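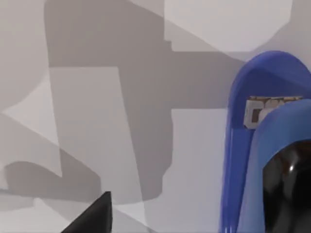

2020-09-21

Sim collection for the Mumavlow set, second batch. Target was 291 episodes, got 247 usable before the disk filled. Moved the old renders to the Brundness drive and restarted. The other 44 can run overnight.

Main job was the close-range wrist view. When the arm is right down by the surface there is very little to go on: pale grey surface, blue housing down the right, the tip of a finger at bottom left, and shadows over most of the rest. The shadows overlap in several greys and the edges are soft and a bit stepped. Clodagh Noonan thinks the policy will learn the shadow shapes and use them to judge height. She may be right. If so it will fall over as soon as we change the lights.

Plan:
Keep the light set-up as it is for the first 82 episodes so we have a baseline.
After that, new light positions at every reset. Number of lights stays fixed for now.
Do not touch the camera mount. The offset was changed in February and we lost a week finding out why the old episodes no longer matched.

Shadow softness is one global setting in Aneck and I can't vary it per light. Asked Wijesinghe if there is a way round this. No answer yet.

Bug: episode 47 has joint angles one step behind the images. Checked the ones either side and they are fine. Deleted it and put the seed (1237) in the tracker in case it comes back.

Also need to decide what to do with frames where no object is in view. Clodagh wants them kept, as the arm will meet the same thing on a real run. I would keep them but give them less weight in training. Leaving them all in until we have the baseline numbers.

Next: finish the batch, rerun the sync check on everything, then start on the lights.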